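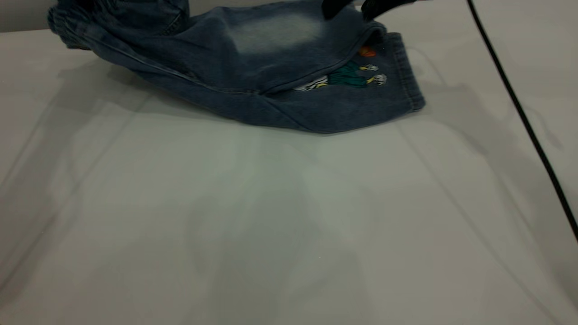
Blue denim jeans on a white tabletop.

Clulside Garment Care Labels

A table of care label text copied from secondhand clothing, with the fiber content and washing instructions split into separate fields. Version 4.

Contents

The main file is labels.csv. It has 1,369 rows, one per garment. A second file, symbols.csv, lists the care symbols and the short codes we use for them. The notes folder holds the typing rules and a list of known errors.

Where the labels came from

All of the garments passed through the Clulside thrift store or the Volevville clothing exchange. Elsie Haworth and Niall Gourlay typed the labels at Clulside. Primo Testa did the same at Volevville, mostly on Saturday mornings before the doors opened. Garments with no label, or with a label too faded to read, were left out.

Jeans are the largest single group, followed by T-shirts and knit sweaters. Children's clothes are thin on the ground, as Volevville sends those to a different site. Shoes, hats and bags are not covered.

Fields in labels.csv

id: row number, never reused
site: C for Clulside, V for Volevville
type: jeans, shirt, sweater, dress, coat, other
fiber_text: fiber content exactly as printed, spelling mistakes included
fiber_main: the fiber with the highest percentage, in lower case
wash_code: wash instruction, using the codes in symbols.csv
dry_code: drying instruction
iron_code: ironing instruction
bleach_code: bleach instruction
extra_text: anything else printed, such as "wash inside out" or "color may transfer"
languages: number of languages on the label
typist: initials

A blank cell means the label said nothing on that point. A question mark means something was printed there and could not be read.

Typing rules

Copy fiber_text letter for letter. Do not fix it. If the label gives separate fiber content for a lining, put the shell first, then a semicolon, then the lining. Pocket fabric counts as lining.

When a garment has two labels that disagree, use the one sewn into the waistband or collar and write "second label differs" in extra_text.

Temperatures are stored in Celsius. Labels that only say "warm" or "cold" get the codes W and K.

Known problems

The first 5 rows were typed before the lining rule was settled and mix shell and lining together.

Elastane and spandex are the same fiber but are kept apart in fiber_text. Use fiber_main with care for stretch denim, where some labels give no percentages at all.

Older labels with the instructions written out in words were turned into codes by hand. Eun-ji Cha checked these and changed a few dry_code values in December. The old values are in notes/changes.txt.

Brand names were not recorded.

Use

The table is free to use for any purpose, with credit to the Clulside label project. It should not be taken as washing advice for a garment you own. Read the label on the garment.

Corrections go to Brunello Valentini, who keeps the master copy. Please give the row id and the field name.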